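A July visit to the Barnel workshop

We got to Barnel a little after the others, having missed the turn at Gatby (my fault — I was navigating and talking at the same time), and were handed tea before we'd got our coats off, which set the tone for the whole afternoon. I had hoped to hear about things going well. What Nii Agyeman wanted to talk about was a fault, and I'm very glad he did.

The job they've been working on is putting shoes on a little rack. It sounds like nothing at all until you think how floppy a shoe is once you take your foot out of it! A person works the grippers by hand, and the recordings are used afterwards to teach the arms in the next building. Out of 500 recordings made this spring, 89 had to be thrown away, and it took them a good while to find out why.

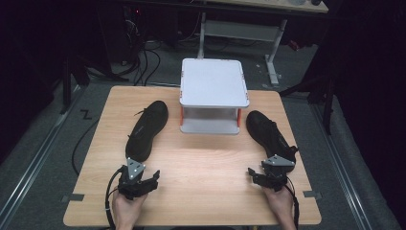
Moataz Kabbaj felt the figure should have been higher, and that a good few more ought to have gone in the bin with them, as a jaw that closes late teaches an arm to close late. Nii took this very well, I thought, and they went back and forth over it until the biscuits came out.

The trouble had been the pads at the ends of the jaws. As they wore they began to slip on soft cloth, and whoever was holding the gripper would squeeze harder without noticing. The people coped beautifully. The arm, which had learned from all that squeezing, did not, and one morning it pulled a shoe clean off the rack and carried on closing. Somebody hit the stop button within 2 seconds and no one was near it, but they shut the bay for 4 days all the same and asked Hjaltadóttir to look over the force limits.

Now the pads are checked at the start of each session, and there's a lower limit on how hard the arm may pinch. Simine supplies the new pads, though Nii grumbled cheerfully about the wait for them.
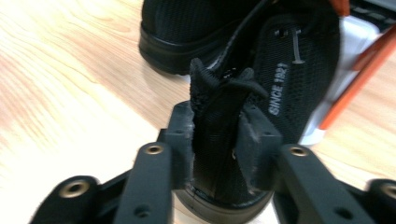 Gripper jaws closed on the heel tab of a black sneaker.

I asked whether they were nervous when the arm was switched back on. Very, said Nii, and they all stood well behind the line that first morning. We finished at half past four with more tea, and I came home with a worn pad in my pocket as a souvenir.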